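Search this site Advanced search

4.2 Draughts and reported comfort in rented flats

Tenants in Fletudov were asked in September to rate how warm each room felt in the evening. We received 639 usable forms. Complaints about cold floors were more common than complaints about cold air, and they came mainly from flats where the inner doors were kept open. The Brøndum scale was used throughout, with scores from one to six.
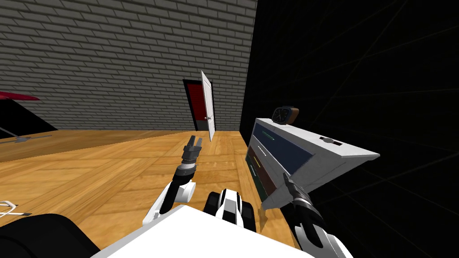 One tenant wrote on the form that shutting the doors did help, but made the hall so stuffy that she opened them again before bed. Similar remarks came from both housing blocks. We did not ask about sleep, and the forms give no steady picture of night-time habits.

Floor covering was recorded as wood, carpet or tile. Wooden floors scored lower for comfort than carpet at the same air temperature, though the gap narrowed once the gaps under outer doors had been sealed with Stirellow strip. 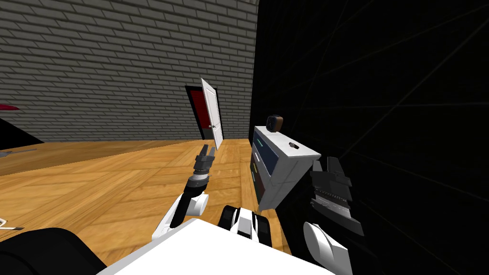
Figure 6. Room with brick wall, parquet floor and open door.

Sealing was carried out in 80 flats. The Zomex meters were read before the work and again 30 days later - a short period, and one that included a mild spell. More than half of these tenants reported a better score for the living room.

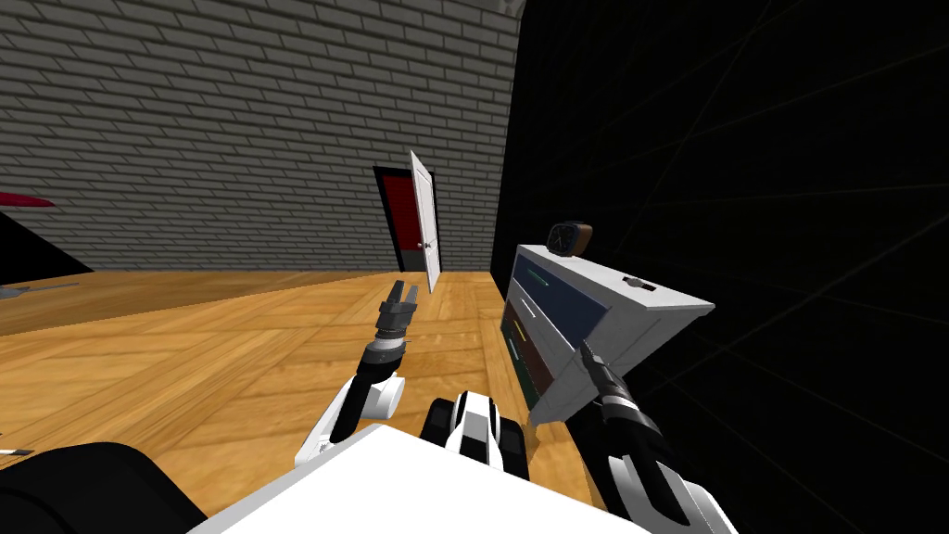 Bedrooms changed less. Many had already been fitted with heavy curtains, and the tenants there tended to heat them for only part of the evening. Scores for kitchens were left out of the comparison, as cooking times varied too widely between households.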